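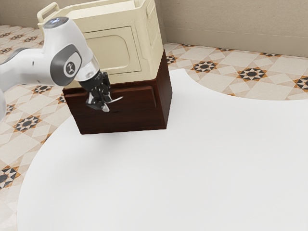
Skesent simulation kit: progress report to Zetham, 2021-07-12

Licence review is on schedule. Uzma Rana has set up 38 of the 200 household layouts, and cabinet tasks are now the main work. Set-up takes two days per batch – longer than the supplier quoted in May.

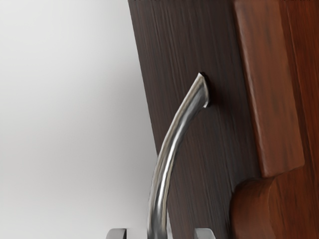
Gripper fingertips on either side of the curved metal handle, simulated view.

Ji-hoon Ham is checking the contact settings on curved handles. We ask for 10 more licence seats before the next batch.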